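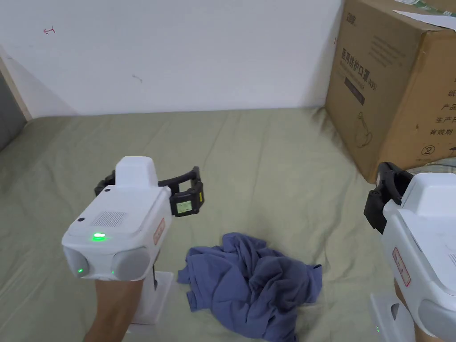 3. THE WORK AT HAND: HOW WE RAN THE BEDROOM SESSIONS

By Gisela Haberkorn, Plernwood robotics club
3/22/22

I should say first that our club had never written up anything longer than a poster before this, so bear with me! The Tridton project began in November as a plan to get students teaching a household task by doing it themselves, with a gripper in each hand (Fig. 1), and then to see whether a small model could learn anything useful from the recordings. We picked laundry on a bed. Everybody has done it, everybody has an opinion about it, and a T-shirt doesn't mind being dropped.

Five of us took turns. Each person had a short practice go and then worked through a list of starting positions: garment in a heap, garment half flat, garment pushed up towards the wall, and so on. We kept 1,875 recordings in the end, after throwing out the ones where somebody forgot to press start (mostly me, I'm afraid). The longest single sitting came to 89 recordings, and I wouldn't recommend it. Your wrists go first, then your patience.

The part I'd underestimated is how odd it feels to lose your fingertips. With your own hands you pinch a hem and just know you've got it. With jaws you have to look, every time, and the early recordings are full of people closing on nothing and trying again. We argued for ages about whether to keep those misses. We kept them, and Section 4 goes into what they did to the training.
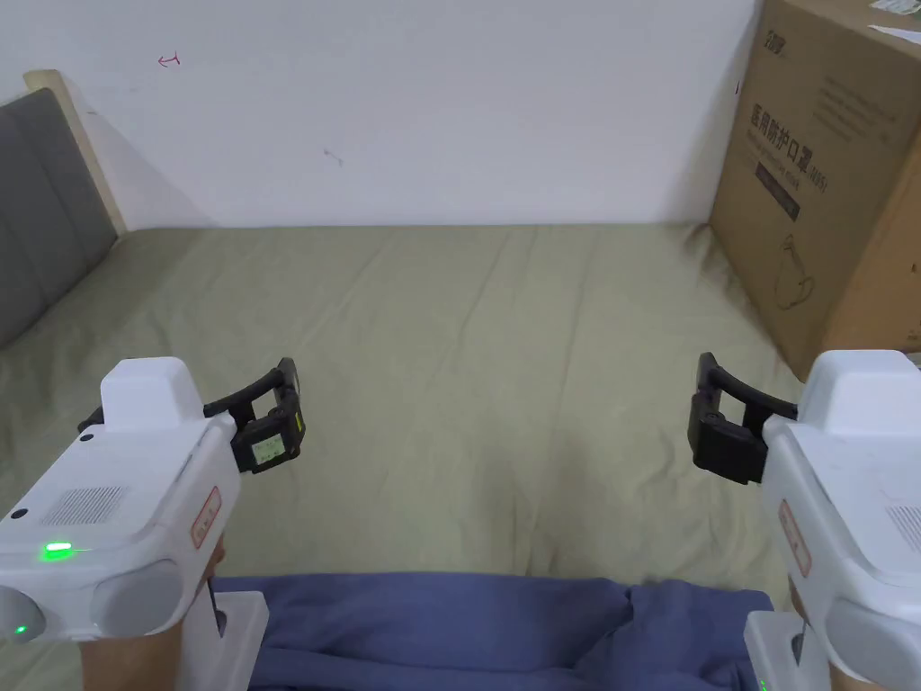
Figure 1. The two hand-held grippers over the bed, jaws open and nothing held.

Nondside, November

My notes from the first sitting are a bit of a mess, but one thing in them turned out to matter. Where you hold the jaws before you begin changes nearly everything that follows. People who started with both grippers wide apart tended to go for opposite corners of the cloth, and people who started close together tended to grab the middle and shake it about. After that we wrote a starting pose into the instructions, jaws open and pointing in towards each other, and the recordings became far easier to compare.

We sorted the results in Grecu, our own little labelling tool, which crashed 11 times and is still, I think, rather good.

Contact: Gisela Haberkorn, Plernwood robotics club | © Tridton project | Back to top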